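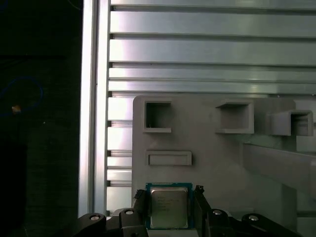

Processor and light-gray fixture plate, bench 2.

Bench safety and handling checklist, with comments
Pondbridge site, small parts room, August round

Scope: processor handling at the fixture plates, plus the bench, floor and storage around them. Marks are OK, Fix, or Open. Open means I was told something and couldn't confirm it.

1. Chip held by its edges only
OK. Contact is at the sides, on the green rim, and the metal face is clear. I would still like to know who decided that edge contact alone keeps parts undamaged. The work sheet says so in one line and gives no source.

2. Part markings legible before placement
Fix. The printing on the heat spreader is faint and I couldn't make it out in the picture. The sheet asks for a "visual ID check" at this step. If that check is done by eye from a normal standing position, I don't believe it is being done. Either read the part number off the tray label before pickup or put a magnifier on the bench.

3. Pockets in fixture plate clean and free of debris
Fix. There is a small light speck inside the leftmost pocket. It may be nothing. The cleaning log for the same plate has a tick in every box, all in the same pen, which doesn't help. Wipe out all pockets at the start of shift and initial each entry separately.

4. Fixture plate material suitable for static-sensitive parts
Open. I was told the plate plastic is "fine for static." Plirley supplied the plates and the folder has a packing slip and nothing else. A packing slip is not a test result. Get a surface resistance reading or a data sheet. Until then, treat it as ordinary plastic.

5. Wrist strap tester working
OK, with a comment. It gave a pass at 9:40 and a fail with the strap unplugged, so it does at least know the difference. The calibration sticker has worn blank. Replace the sticker only after the tester has been calibrated.

6. Bench mat grounded
Fix. Cord is connected at the mat end. The other end was tucked behind the cabinet and attached to nothing I could find. Last round this item was marked OK.

7. Pinch points labeled and hands kept clear
Open. The label is in the drawer of bench 2, still on its backing. Staff say they all know where not to put their fingers. That was also the answer before the guard was fitted to the label press.

8. Trays stored flat, count matches card
Fix. Card says 144. Shelf count was 142. The explanation offered was that 2 are "probably at Hostbridge." Find them or correct the card.

9. Lighting at bench surface
OK. Meter read 1000 lux at bench 2 with the overhead lamps on. Reading taken at midday with the blinds up, so I give it limited weight. Repeat after dark.

10. Humidity within posted range
OK. Gauge read 40 percent. There is only one gauge and it hangs next to the door.

11. Floor and aisle clear
Fix. Two empty cartons marked Aguirre under the end bench. They were there last round too.

Items 3, 6 and 11 can be closed the same day and should be. Item 4 stays open until there is paper in the folder. I will not accept "checked" as an entry for item 2 without the part number written beside it.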